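December 10, 2023

Back from the open day at Prirnerard. Two hours on the bus to Stirkatville and my feet were wet before I got to the door. Sakda Kaewmanee had been after me since May to come and see what they do there, and I ran out of excuses.

They handed out name stickers and a leaflet that used the word "revolution" on both sides. Then a talk, far too long, by a man from Hsu, who sell them the arms. He said one arm can sort 600 pieces of trash an hour. I asked if that was this arm, in this building. He said it was a target. I wrote that down.

The demonstration was better than the talk, I'll give them that. The machine is called Gosto. Its job was snack wrappers, picked off a table and put in a bin. It had been set up on a flowery surface, the kind of thing my aunt would put out for company, and a small crowd stood around it holding coffee. It went for a red foil one and I caught myself leaning in with everyone else.

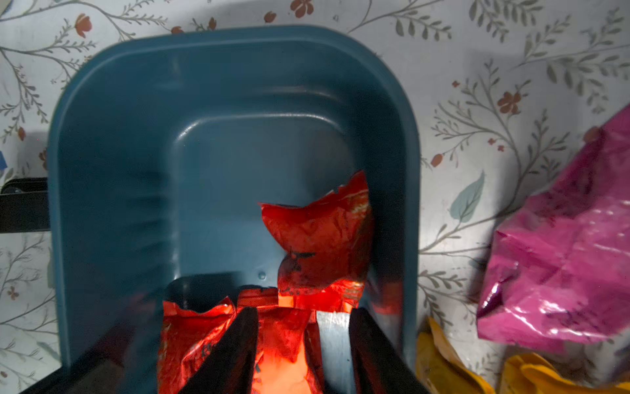 What bothers me is how much quiet help there is. A young woman with a laptop sat at the side the whole time, and twice she typed something and the arm went back to where it started. When I asked what she had typed she looked at Sakda before she answered. "Just a reset." Fine. But my old job at the depot had resets too, and we called them breakdowns.

I also asked what happens with a wrapper that still has half a candy bar in it. The man from Hsu said that was a very good question and took the next one.

Sakda walked me out and wanted to know what I thought. I told him I'd come back when it had done a full shift with the laptop closed. He laughed, but he didn't offer a date. He says they have 14 people on it now and money for another year – more than the depot ever got for gloves.

Missed the early bus. Had soup at the place by the station, too salty. Must call Sakda next week anyway, I left my good umbrella in their hallway.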